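The Backup That Was Already Gone

How a small software firm lost its restore points a month before anyone noticed, and what it changed afterward

By Dzifa Baidoo

The first ticket came in at lunchtime. A designer at Fundcombe, a company that makes booking software for dental offices, couldn't open a spreadsheet. The help desk told her to restart. By the time she was back at her desk, two other people had the same problem, and the file names on the shared drive were changing while they watched.
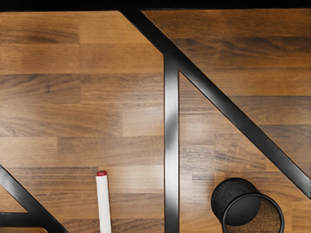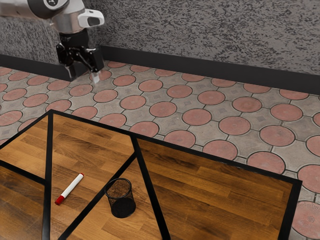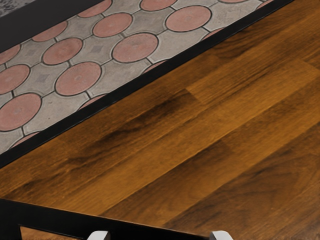 A quiet month

Ransomware stories tend to start with the ransom note. At Fundcombe the note was close to the end. The investigators hired after the attack traced the first login to a remote access account that belonged to a contractor who had finished his work the previous summer. The account had never been closed. Its password was also in use on a hobby forum, and the forum had been breached.

Whoever logged in did very little for the first week. They listed the servers, read the internal wiki and found a page titled "Restore steps," which gave the address of the backup server and the name of the account that ran it. The page had been written for new hires. It was clear and complete, and it helped the intruder as much as it would have helped anyone else.

The backup product was called Ketov. It took a full copy of the company's data every night and kept 20 of them. The intruder didn't delete any copies, which would have set off an alert. They changed the job so that it kept running but skipped the folders that held customer records. Each morning the report said the backup had succeeded, and in a narrow sense it had. After 20 nights, the last good copy aged out on schedule.

"The report was green the whole time," says the company's operations lead, who asked not to be named. "We looked at it every day. We looked at the color. The size of the job was on the second page."

Four hours of encryption

The encryption itself was ordinary. It used a common tool, started from one server, and reached up to 400 machines before the network team pulled the links between the two offices. The laptops were easy to replace. The database server that held appointments for 4000 dental offices was harder.

The database came back, mostly, and the reason was luck. A developer working on a project called Yeom had made a copy of the live database for testing and left it on a disk in a separate account. This broke company policy. Customer data was not supposed to be in the test environment at all. The copy was five days old, and by the evening of 21/01/2023 it was running in place of the original.

The missing five days had to be put back by hand. Staff pulled confirmation emails out of the mail system, which was hosted elsewhere and had not been touched, and typed the appointments in again. Some offices faxed over their paper schedules. The work went on into February.

Fundcombe did not pay. The operations lead says the decision was simpler than people expect, as the test copy had turned up before anyone replied to the note.

What changed

The company still uses Ketov, but the nightly copies are now sent to a second storage service where they can be written and not changed. Deleting one early takes two people from different teams. The account that runs the job can't log in to anything else, and its name is no longer on the wiki.

The daily report has been rewritten. It now puts the size of the backup next to the size from the day before, and a drop of more than 5 percent pages the on-call engineer. There have been a few false alarms – one when a large set of old logs was cleared out – and the team has decided to live with them.

Restores are tested too. Once a month an engineer picks a customer office, rebuilds its records from the stored copy on a clean machine, and compares the result with the live system. The first test failed. A settings file had been left out of the backup since long before the attack.

The contractor accounts took the longest. Fundcombe brought in a small consulting firm, Trerkus, to match every login against the payroll and vendor lists. Accounts for outside workers now expire on the end date in the contract, and a manager has to ask for more time in writing.

The developer who kept the test copy was not disciplined. The copy has since been deleted, and the test environment runs on made-up records.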